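Wondcombe Residents' Help Forum
Furnishings and Common Rooms

Placement of plants on a shared table

Our building's sitting room has a white square table on a dark wood floor. Residents wish to keep plants on it and also use it for seated work. Which arrangement is recommended?
Posted by Junutura Desk, 4/25/18. Viewed 2,618 times.

Chowdhury Interiors
Plants should be grouped at a rear corner, with any storage box kept within easy reach. The front edge then remains free for seating. 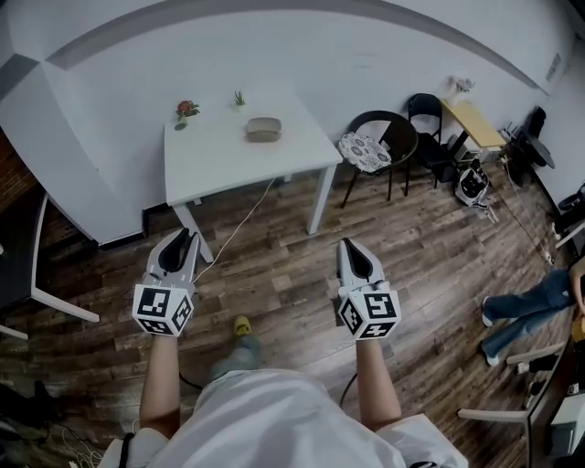

White table with two potted plants and a box; chairs to the right.

Flowering plants generally require more light than succulents. Residents are advised to check the room again in November, when daylight is shorter. Saucers should be placed under all pots.

Zulteo
We use a tray. Ours was bought secondhand and has held up fine.

wondcombe_1881
Please also refer to the house rules on shared furniture.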